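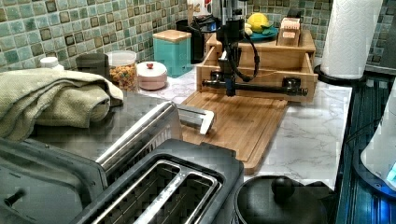
Section 4: Teaching Lemlow a Kitchen Task by Hand

I rewrote this section on 10/21/26, so if you printed the July version, please toss it! The buttons are the same, but the order of the steps has changed and the old step 3 made people's lives harder than it had to.

I'll assume you've bolted the arm down, run the Section 3 checks and have Sturlow open on your laptop. The job I use all the way through is a simple one: pull out a drawer, pick up one piece of fruit from a plate, move it to a new spot, push the drawer shut. You can swap in your own job later, but do this one first.

4.1 Getting the counter ready

1. Put out the things the arm will touch, then put out a bunch of things it won't. A crowded counter is good practice. If you only ever teach on a bare one, Lemlow gets lost the first time somebody leaves the cereal out.

2. Pick food that forgives you. I like plush toy food for early takes — squeeze a toy banana too hard and you just let go and try again.

3. Keep cords out of the sweep of the arm. Walk the arm through its full reach with the power off and watch what it brushes against.
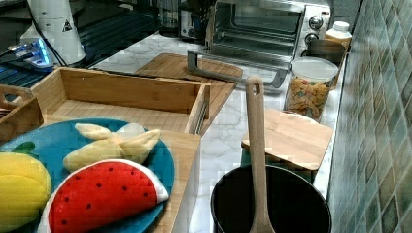 Leave some room to get in from above, too. A tall handle sticking up out of a pot is easy to forget when you're staring at the thing you want to grab, and I've clipped more spatulas than I'd like to admit.

Caution: Keep the stop button within reach of your free hand at all times. Not across the room, please.

4.2 Recording a take

4. In Sturlow, choose New Task and give it a plain name you'll still understand next month. Mine is "drawer and fruit."

5. Choose Hand Guide if you'll be pushing the arm around yourself, or Remote if you're using the Landry controller. You can mix both in one task, but finish one kind before starting the other.

6. Press Record and wait for the beep. Moving before the beep is the number one reason a take comes out short.

7. Go slowly and keep going! Small wobbles are fine. What you don't want is a long stop in the middle while you think, so run the move in your head first.
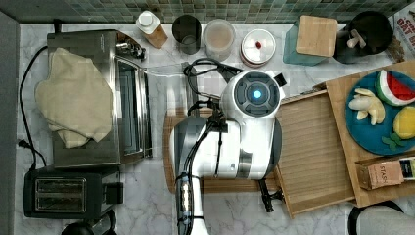
With Remote, come in over the target, line up the fingers and only then go down. Coming in from the side works too, but it takes more practice and you'll bump the plate a lot at first (I sure did).

8. Close the gripper, hold for 2 seconds, then lift. That little hold helps Sturlow find the grasp when it splits up the take.

9. Press Stop and mark the take Keep or Drop right away. Your memory of it won't get any better.

Note: Drop doesn't delete anything. Dropped takes stay in the task folder until you clear them out.

4.3 How many takes?

My drawer task started behaving at 63 kept takes. Marina Katsaros at Cirato did a fussier one with a lot more clutter and wanted 683 before she was happy with it. The task folder holds 1000, and after that Record stays grayed out until you make space.

10. Move the plate and the fruit a little between takes. Turn the fruit over now and then.

11. When you have enough, press Build and leave the arm powered on. Go to Section 5 for the first test run, and read the speed limit note there before you press Play.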